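Cupboard

A cupboard is a piece of furniture, or a space built into a wall, that is closed by one or more doors and used for storage. The word first meant a board or open shelf on which cups and plates were set out. By the 16th century it was also used for furniture with doors, and the older sense slowly fell out of use. In American English, "cupboard" is now mostly used for kitchen storage, while "cabinet" covers most other kinds.

History

Early storage furniture in Europe was usually a chest with a lid. Chests were easy to move, but anything at the bottom could be reached only by taking out what lay on top. Standing a chest on end and hinging the front made the contents easier to reach, and shelves could then be added. Food cupboards had holes or slats cut in the doors to let air through.

In country districts, cupboards were often made by the same carpenters who made doors and window frames. The parish inventory of Clonard lists 14 cupboards, most of them described only as "press, with lock." The Pärn workshop, which made painted cupboards for farmhouses, sold 530 pieces before it turned to factory work.

Construction

Most wooden cupboards have a case made of two sides, a top, a bottom, and a back. The doors may be flat or made with a frame and panel. In a framed door, the panel sits in a groove and is left unglued, so that it can swell and shrink with the weather without splitting the frame.

Doors are hung on butt hinges, strap hinges, or concealed hinges. A small door needs two hinges, and a tall or heavy one may need three or more. Latches include turn buttons, ball catches, and magnets.

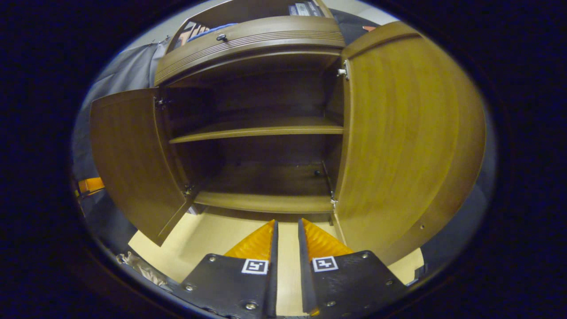
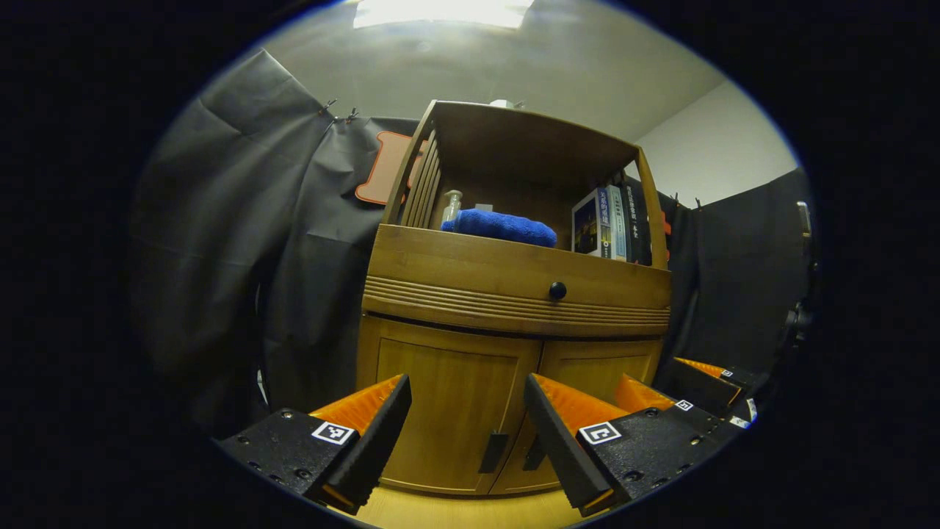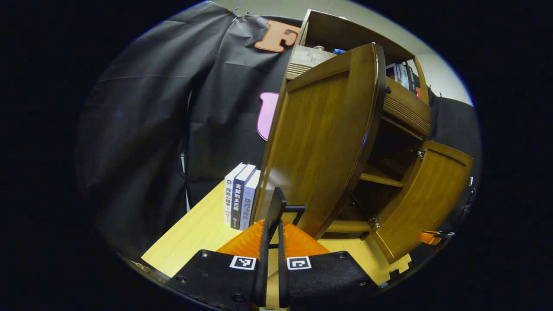 Wooden cabinets with paired doors. The second has a drawer and an open compartment above the doors.

Types

A corner cupboard has a three-sided plan and fits where two walls meet. A linen press has shelves or sliding trays for sheets and tablecloths. A court cupboard is a low type with open shelves, used for showing silver. An airing cupboard, common in British homes, is built near a hot water tank and used to keep laundry dry.

Industrial production

Machine-cut joints and plywood backs lowered the price of cupboards in the early 20th century. The Zesevo factory listed 1312 cupboards in its first full year and 2380 in its second. Its main competitor, Bevau, sold cupboards in flat packages with printed instructions.

See also

Armoire
Chest of drawers
Hutch
Sideboard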